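Quiet Hours and Shared Buildings: Policy and Practice
Speaker notes, Laltulton Residence Services
Session for hall directors and desk supervisors, Thursday, 2 p.m., 60 minutes including questions

Slide 1. Opening

Welcome attendees and confirm that everyone has the handout with the revised policy text. Those attending from the Jiredport site have the same handout, with a different page of telephone numbers at the back.

State the purpose of the session. Laltulton has revised its quiet hours policy, and the revised policy takes effect in May. Supervisors are asked to know the wording, to apply it in the same way in every building, and to record what they do.

Slide 2. Why the policy was revised

The previous policy was written when most residents kept similar schedules. Residents now work evening shifts, take early clinical placements, and join calls with family in other time zones. A single rule of "no noise after 11" served few of them well.

The office received 1010 noise reports in the last reporting year. Pause here -- the audience will want a moment with that number. Many of the reports concerned ordinary activity: footsteps, closing doors, a chair pulled across a floor. Parties made up a smaller share than the staff had expected.

Do not give figures for individual buildings. Directors may request their own from the office.

Slide 3. What changes

The policy now names 3 periods: quiet hours, courtesy hours, and examination hours. Read the definition of each from the handout in full. Past sessions have shown that a paraphrase leads to disagreement later.

Quiet hours apply overnight. Courtesy hours apply at all other times and mean that a resident who is asked to lower the volume is expected to do so. Examination hours replace both for the period posted by the registrar.

A resident may still be asked to stop an activity during courtesy hours if it can be heard 2 doors away. Point out that this is unchanged from the old text.

Slide 4. How sound moves through a room

Keep this section short. The aim is to give supervisors enough background to answer a resident's question, and no one is expected to become an acoustics specialist.

Airborne sound, such as speech and music, travels through gaps first. The space under a door matters more than most residents suppose. Impact sound, such as footsteps or a dropped object, travels through the structure itself and may be heard some distance from its source. A resident who complains about "upstairs" may be hearing the room next door, so staff should listen from the complaining resident's room before they knock on any other door.

Hard, bare surfaces reflect sound. Rugs, curtains, full bookcases, and upholstered furniture absorb a portion of it. Residents may add any of these without permission, provided that exits remain clear.

Slide 5. Rendered interior views
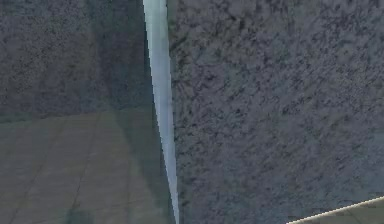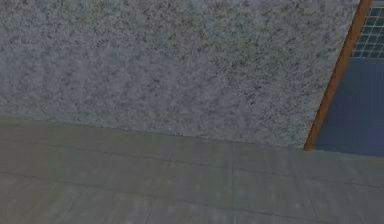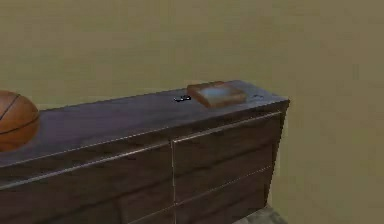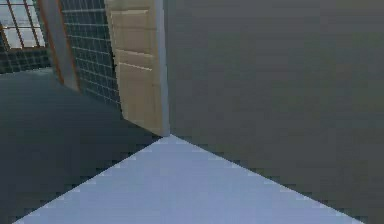

Dark wood dresser in the third view; plain gray wall and open door in the fourth.

Slide 6. Receiving a report

Reports may come in person, by telephone, or through Dorkex. All of them are to be entered in Dorkex before the end of the shift, including those settled with a single conversation. A report that is never entered cannot be used to support a resident who asks for a room change.

The entry should give the time, the location as the resident described it, the kind of sound, and the action taken. Leave out opinions about either party. "Music audible at the stairwell door" is a useful entry. "Resident was being difficult" is not.

If asked about anonymous reports: they are accepted. They are recorded in the usual way, and the desk does not try to learn who made them.

Slide 7. The first conversation

The first contact should be brief and polite. Staff should give their name and position, state what was heard, and ask for a specific change. A request to "keep it down" is harder to follow than a request to move a speaker off a shared wall.

Allow residents to explain. Some will not have known that they could be heard. Medical equipment, infants in family housing, and religious observance are to be referred to the director and are not handled at the desk.

Slide 8. Repeated reports

A second report in the same term leads to a meeting with the director. A third is referred to the Sukprasert mediation program, which is open to both parties at no charge. Mediation is voluntary. Declining it does not count against a resident, and staff must say so when they make the referral.

Expect a question about fines. The revised policy contains none. Charges for damage are covered under a separate section of the housing agreement and are outside this session.

Slide 9. Remaining dates and materials

Posters for each floor will be delivered with the regular supply order. Please remove the old ones, including those inside elevators and laundry rooms -- they were missed in several buildings after the last revision.

Translated copies of the policy are available from the front office on request.

Slide 10. Questions

Take questions from the Jiredport group first, as their connection closes on the hour. Repeat each question into the microphone before answering. Any question that cannot be answered today should be written on the card provided and left at the registration table.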